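Flanagan House furnishing and sorting grant -- second progress report
To: the small grants desk, Plostberg Fund
Covering the period to the end of April

Hello again, and thanks for being so patient about this one arriving after the first one did in such good time. I've kept to your headings where they fit and wandered off them where they didn't.

Where we're up to

When I wrote last, the upstairs rooms at Flanagan House were still being used the way they'd been used for years, as the spot where anything donated got put down and left. You gave us $4000 to sort the lot, keep what was good, get rid of what wasn't, and turn the rooms back into bedrooms people could stay in. There are nine rooms on that floor. Five are finished, with beds made up, curtains hung and a lamp that works on each side table. Three are partly done. The last one is the back corner room, and I'll come to that.

The five finished rooms have been in use since the middle of March. We've had families in for short stays while they wait for a lease to come through, and one couple in from Joltau for hospital appointments. The comments in the guest book are mostly about the hot water (good) and the stairs (steep), and I can't do much about the stairs.

What we did with everything

I underestimated the bedding by a mile. I'd planned on bags of sheets and a few doonas. What came out of the cupboards was sheets inside pillowcases inside other sheets, tablecloths, half a set of curtains, and more cushion inners than any household could use. We washed what could be washed, in batches, on the old machine downstairs, which went through a drum belt in the process (see money, below). Anything too thin or too stained for a bed went to the animal shelter at Brurach. They were delighted and have asked for more, so the partly done rooms will be feeding them for a while yet.

Mattresses were the other big thing. The sound ones we've kept and aired, stood up on edge so the air gets round both sides and so we can get past them with a broom. The saggy ones went to the tip on the trailer, and the tip charges per mattress now, which was a nasty surprise! I hadn't budgeted for it. It came out of what we saved on bed bases, as a furniture place that was closing down let us have theirs very cheaply.

Small stuff takes the longest. You can clear a wardrobe in a morning, then spend the whole afternoon on one drawer of chargers, buttons, keys to nothing and kids' bits and pieces. I've started setting a kitchen timer. When it goes off, whatever is still in the drawer goes into a box with the room number on it and we move on.

The back corner room

I left this one till last on purpose, thinking we'd be quick and clever by then. We are a bit quicker. It's the room with the parquet floor, and I'm very fond of that floor, so I'd like it cleared properly and given a wax before any furniture goes back. At the moment it's a matter of making piles: bedding to one side, bags and clothes, then anything in a packet to be looked at and either kept for the kids' shelf or passed on. The pillows need new covers in something plainer if they're going to match the other rooms, though I must say I've come round to the red.
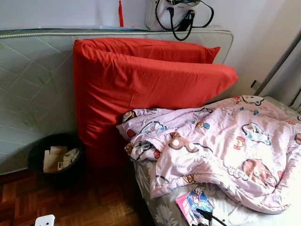
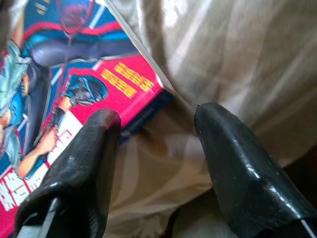

I think two more good sessions will see the floor clear, and then it needs a couple of days for the wax to harden before we carry a bed in. The window in there sticks as well. I've had a go at it with candle wax and a putty knife and got it open the width of my hand, so there's hope.

Money

Most of the grant is spent or spoken for. The larger items were bed linen, side tables, lamps, the trailer hire and the tip fees, and the drum belt was cheap once I'd found the right one (I ordered the wrong one first, sorry, and the shop took it back). What's left is set aside for blinds in the partly done rooms and the floor wax. The receipts are in the envelope with this report, in date order, apart from the lamp receipt, which has faded so badly I've written the amount on the back in pen. If you need a fresh copy, tell me and I'll ask the shop for one.

We are under on linen and over on carting things away. If you're happy for me to move the one across to cover the other, a quick yes by email would do.

What's slower than I said

The blinds. I told you in the first report that they'd be up by now, and they aren't -- the windows on the street side are all slightly different widths, so each one has to be measured and cut on its own. I've measured them twice and got the same numbers both times, and the order has gone in.

I'd also promised a proper linen list, with what belongs in which room. It exists, in pencil, on the inside of the linen cupboard door. I'll copy it out neatly for the final report.

Next

Finish the three part-done rooms, blinds included. Clear and wax the back corner. One more run to Brurach with towels and old blankets. After that I'd like to have somebody from your end over for a cup of tea and a look through, any afternoon after two. Park on the side street if you can, as the front gate drags and takes two hands to open.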